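Zultelska girls headed to state for the first time

The Zultelska girls cross country team is going to the state meet, and what a way to get there. Needing a top-two finish at the regional in Palon, the Herons came through the final mile in fourth, then picked off runner after runner on the long hill behind the reservoir to grab the second and last team spot.

It is the first trip to state for the program, boys or girls. The school has fielded a team on and off since the old gym was still standing, and there were seasons when it could barely put five runners on the line. This fall, 50 students came out for the first practice in August, and most of them stuck with it through the heat.

Palon is a hard place to run well. The course starts wide on the soccer fields, squeezes down to a gravel path before anyone has settled in, and then sends everybody into the trees for most of the second mile. Rain earlier in the week had left the creek crossing soft. The favorites from Zuder went out fast and never gave the lead back, and full credit to them, they ran beautifully as a pack and won the team title going away. The race for second was the one that had people sprinting across the infield to get to the next fence.

With 200 meters to go, Zultelska's fourth and fifth runners were side by side and still moving up. Both passed a Châu runner before the chute, and those places decided it. The Herons and Châu finished level on points, and the tie went to Zultelska on the sixth runner, a freshman who had been on the junior varsity squad until October. She had no idea she had broken the tie until her teammates nearly knocked her over at the water table!

The crowd was a big one for cross country. Palon counted 1,234 people through the gate, a record for the meet, and plenty of them had driven over from Zultelska in green hats and face paint. The marching band's drum line set up halfway up the hill and kept going through both races.
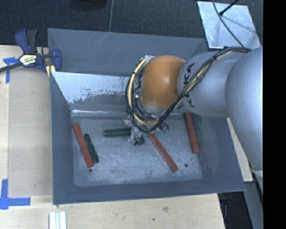

Châu's coach said afterward that losing on the sixth runner hurt, but that her girls had raced as well as they had all year and that Zultelska had earned it on the hill. She added that she would be cheering for the Herons at state, and that she expected to see them again next fall with nearly the same lineup.

She may well be right about that. Only one of Zultelska's top seven is a senior. The boys, who placed ninth, bring back almost everybody too.

The state course is flatter than Palon and a good deal faster, so the Herons have moved their workouts to the track until the meet. The girls' race goes off at 10 a.m., with the boys to follow. The fan bus leaves from the school's north lot at 6:30, and seats can be reserved at the front office.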